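The Night Shift at Flirnbridge
Last updated: February 2018
By the author of the Boltent stories

The arm stopped at seventy picks, and I cheered anyway, because seventy was a record!

You have to understand how low the bar was. For most of November our best run had ended in the thirties, usually with something wedged in a corner and the controller sulking in red text. So when the log rolled over to 70 and then went quiet, I was out of my chair with both fists up before it sank in that quiet was the wrong sound.

A protective stop has a noise to it. There's the brakes, a good solid clunk that you feel in the bench, and then the fans, which you only notice once everything else has shut up. I got neither of those. The arm had simply come to rest over the bin with the power still on, as though it had been asked a hard question and was having a think.

I loved that lab. I'd better say so now, because the rest of this may sound like a complaint. Cornov had taken the whole back end of the old Flirnbridge dairy, and in winter the heating came on with a smell of warm dust and something faintly like custard. I had the night shift to myself. My job was to feed the bin, watch the arm empty it, write down what it fumbled, and feed it again. Some people would call that dull. I thought it was the best job in the world, and I still catch myself explaining it to strangers on trains.

The software was called Boltent, and it was learning to pick up anything you cared to throw at it. Bricks, rolls of tape, bits of toy, plumbing, a squash ball, the lid of somebody's lunch. It had its favourites. It adored anything flat with an edge it could get under, and it would chase a round thing from wall to wall all night like a kitten.

So, the stop. I put my hand on the gate latch.

There was a rule about the gate. It was printed on a yellow card at eye level, and it had been there so long that I'd quit seeing it. Press the red button, watch for the lamp to change, then open. Three steps, and I had done them hundreds of times with my mind on supper. That night I was so thrilled about the record that I went straight to the last one. I wanted to see what it had been reaching for!

The gate swung open. The lamp stayed green.

I'd like to tell you I noticed. What I noticed was a draught on my ankles, and the log on the far monitor ticking over to 71.

It moved quickly and without any fuss. The arm went past me at the height of my ribs, dipped, took hold of something, and carried it across to the tray, beautifully, the way it had done all evening. I was standing with one foot inside the line and my mouth open. The wind of it lifted the cuff of my sleeve. Then it came back for number seventy-two, and I finally remembered that I owned a pair of legs.

I hit the button from the outside. Clunk. Fans. The lamp went red, and I sat down on the floor beside the fence and laughed until I had to hold on to the mesh.

You'll want to know why the gate hadn't killed the power, and so did I. I had the cover off the switch before my hands were properly steady. Inside was a magnet that somebody had taped across the sensor, neatly, with the end of the tape folded over to make a tab. It had been done with care, for a demonstration perhaps, or for a long afternoon of walking in and out. The tape had gone brown. By my reckoning that gate had been telling the controller it was shut since before I was hired.

And the pause was real thinking, of a sort. I dug through the traces until the windows went grey with morning. Boltent scored every object in view before it moved, and it wouldn't go until one score climbed over the line. Normally that took a blink. On that pick nothing scored well enough, so it looked again, and again, and it went on looking for the entire time I was congratulating it. The trace had 1,533 lines in it. Every one of them was a polite little refusal, right up to the last, when the light shifted (me, opening the gate, letting in the glow from the corridor) and one grasp became just barely worth a try.

I have never been so fond of a machine as I was reading that. It hadn't broken down at all. It had been waiting for a better look, and I had walked in and given it one.
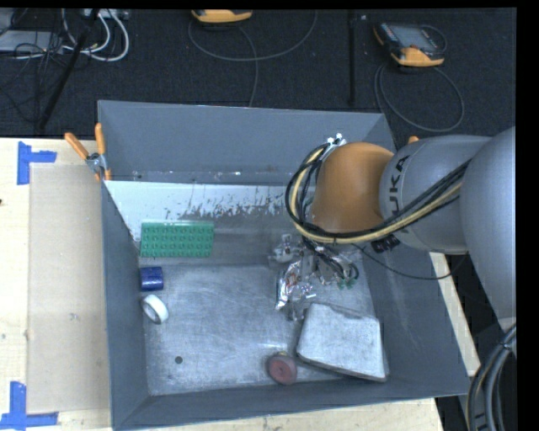

I wrote the report before I went home. I put in the magnet, and the lamp, and the yellow card. I put in my own foot, how far over the line it was and why, and that was the hard paragraph. I must have typed it a dozen ways. In the first few, the gate had "been opened". By the end I had opened it.

The cell was locked out for nine days. When it came back there was a new switch, coded, the kind you can't fool with a magnet from the fridge, and there was an amber light on top of the fence that came on whenever Boltent was making up its mind. That light was my idea, and I'm still ridiculously proud of it! Amber for thinking. You'd be amazed how often it was lit. All those tiny hesitations had been going on in front of me every night, and I'd taken them for nothing.

The company that had built our fence, Đorđević, sent back the old switch in a padded envelope once they'd finished with it. I keep it on the windowsill at home. The magnet is still taped on, tab and all.

We went past 4,000 picks without a stop the following spring. I was on shift for it. The log rolled over, the arm swung to the tray and back, and I stayed exactly where I was, in my chair, on the right side of the fence, yelling my head off.

Then the amber light came on. I pressed the button, watched the lamp turn red, and went in to see what it was stuck on.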